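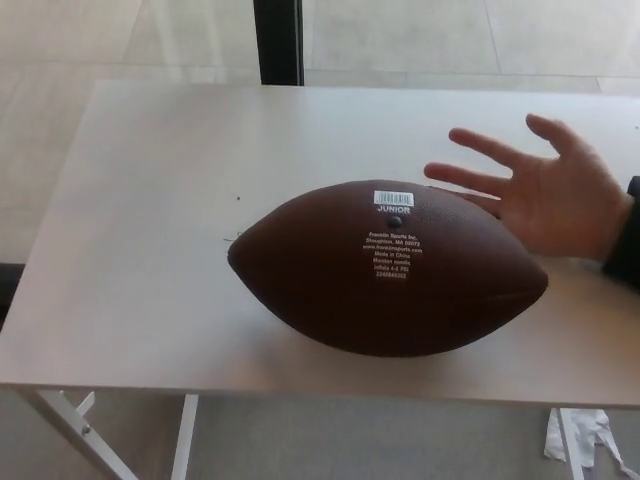
The junior ball, on the table, sticker still on.

November 17, 2019

Quick one before bed. Long day, feet killing me, dishes not done.

So the football. Finally sat down with the whole sports box this afternoon and the football was the first thing out. Franklin, junior size, brown, says JUNIOR right across it in big white letters so there's no arguing. Barcode sticker still on it. I picked at the corner with my thumbnail for a bit and gave up. Will try the hair dryer. Or cooking oil, Mom used to do cooking oil on everything.

Never once read the print on a football before today. All that tiny writing under the valve. Moisten needle. Inflate 4-6 PSI. Moisten needle!! I've been jamming them in dry my entire life and wondering why the valves go. Six years of coaching little kids' basketball and I had no idea. Told Sinéad on the phone and she laughed for a full minute, said her dad used to just lick it. Gross. But I guess it works.

Anyway the needle was not in the box. Of course. Pump yes, needle no. Went through the junk drawer, then the glove compartment, then the other junk drawer. Found 2 dead flashlights, the good scissors (!!), a key I don't recognize and an April dentist card for an appointment I definitely missed. No needle. Drove over to the hardware place on Gultbridge, closed Sundays now, since when. Ended up at the gas station and they had a little pack hanging by the air fresheners. Overpaid. Don't care.

Ran the needle under the tap like the ball says. Went in so easy. Felt kind of stupid. Gauge on the pump is cracked so I went by feel, stopped when it pushed back at me. Should get a real gauge. Put on list.

Rest of the box:
- basketball, flat, probably done for
- soccer ball, fine, filthy
- jump ropes in one giant knot, 7 of them, took me through an entire podcast
- cones, most of them squashed
- one left hand glove, small, no idea
- somebodys sock

Tossed the sock. Kept the glove in case a parent asks. Washed the soccer ball in the bathtub and now the bathtub needs washing. It never ends.

The Daltcombe kids come Tuesday after school and I said we'd do football this time instead of just running them in circles til they drop. Sinéad Horgan is helping, thank God, she has the voice for it. Mine goes after ten minutes. Plan is passing in pairs first, then that game where they try to hit the trash can, then flags if anyone is still listening. I want them all to have a turn with the same ball so need to keep the lines short. Maybe two lines. Maybe borrow another ball from the Benavides boys next door, they have a pile of them in the side yard. Ask tomorow.

I forgot how much nicer a junior one is to hold. The regular one we had last year was just too big for the little ones, they'd hug it to throw it, it went straight into the ground every time. This I can get my fingers most of the way round. Threw it up and caught it in the hallway for a while when I should have been folding laundry. Only hit the light once. Light is ok.

Did look up a few drills online, got sucked in, read comments under a video for way too long. People get so angry about how to hold a football. One guy says never on the laces, next guy says always the laces, third guy selling something. I'm going to tell them fingers spread, step with the other foot, throw. That's what Coach Rarkmont told us and I still threw like a garden hose, but that was me.

Money. The box fund has 60 dollars left in it til the new year and I'd like to get one more junior ball and a bag that doesn't have a hole. Bag first. The hole is how we lost the whistles, I'm sure of it. Receipt from the gas station is in my coat pocket, don't wash the coat.

Other stuff, fast. Rained all morning. Soup for dinner again, last of it, too salty. Library book is overdue, the thick one, I'm on page nine. Called Dad, he's fine, he's mad about his gutters. Still haven't answered that email about the holiday potluck, do it at lunch.

Tomorrow: sticker off, write names on the new tape, pump up basketball and see if it holds til morning, ask about the other ball. Check the weather for Tuesday. If it's wet we're in the gym and then it's foam balls only.

Ok. Dishes. Then bed.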